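What the Open Day at Skillex Left on the Table

By Jirayu Suwannarat

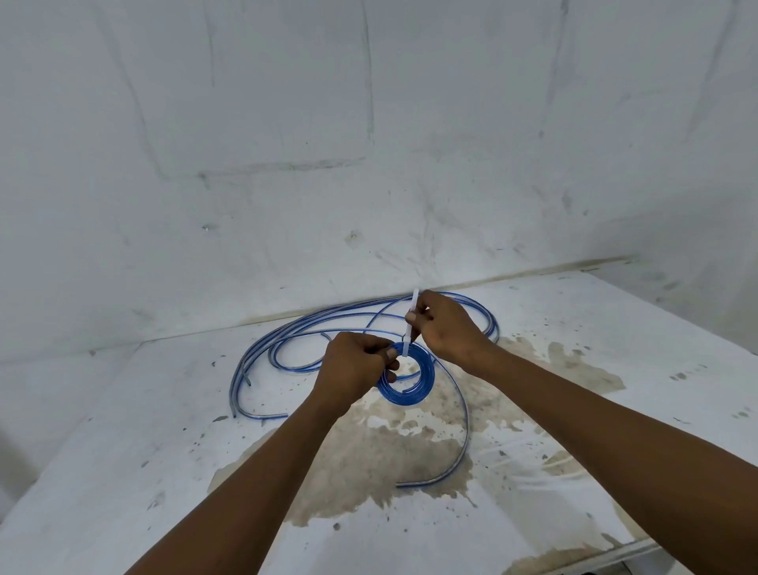 Oranuch Thongdee told me over the coffee urn that if a machine can't do that job by now, she doesn't see what all the money was for. She had come to the Skillex open day in Ernden expecting to see hose coiled and tied by robots, start to finish, and she was annoyed. A lot of visitors were. I heard the same complaint in the parking lot.

I think she was wrong to be annoyed, and I want to say why, but her complaint is a fair place to start.

The company had invited anyone who wanted to come on Mon 15 March. You signed in, got a sticker, and were walked through the building in groups. The first stop was a robot arm that picked lengths of tubing out of a bin and set them on a belt. It did this well. It missed one, tried again and got it. People clapped, which I found a little odd, but I clapped too.

The second stop was the tying bench, and that's where the mood changed. Tying is still done by hand. You wind the hose into a tight ring, hold the turns down with your thumb, put a cable tie through and pull the tail. Yaowalak Nilsuwan, who led our group, said a practiced worker needs 35 seconds for a coil. The robot they have been training for the same job takes nearly 5 minutes, and the coil sometimes springs open before the tie is on. She said this in front of everybody, and she didn't dress it up.

Then they ran it for us. It had two tries. On the first, the hose slid out of the grip and the arm stopped and waited for somebody to reset it. On the second it got the tie around the coil but didn't pull it snug. A man behind me said his grandson could do better.

Maybe so. But I have been to demonstrations where everything worked, and I learned very little from them. At a trade show in December I watched a machine from Stallilia fold the same towel over and over for an hour. When I asked to see it fold a different towel, I was told the schedule was full. I came home with a brochure and a pen.

At Ernden I found out what the hard part is. Hose pushes back. It wants to go straight, and it pushes in a slightly different way each time, depending on how it was stored and how it was cut. A person feels that through the fingers and squeezes a bit harder without thinking. The engineers are trying to get a machine to do the same, and they let us watch them fall short.

My own worry is a different one. Nearly all the talk was about when the robot would be fast enough. There was hardly any about the people at the bench. Ionuț Bălan asked about it during the questions and was told that staff would be "moved to other tasks." He asked which tasks. The answer was that it was too early to say.

I don't think it is too early. If you can put a target speed on a wall chart, you can write down next to it what happens to the workers when you hit it. The plant in Thepsuriya did that before it put in its packing line, and people there at least knew where they stood.

So I'd ask Skillex to hold another open day next year, keep the failed tries in, and have an answer ready for Mr. Bălan. I will go. Oranuch says she might, if the coffee is better.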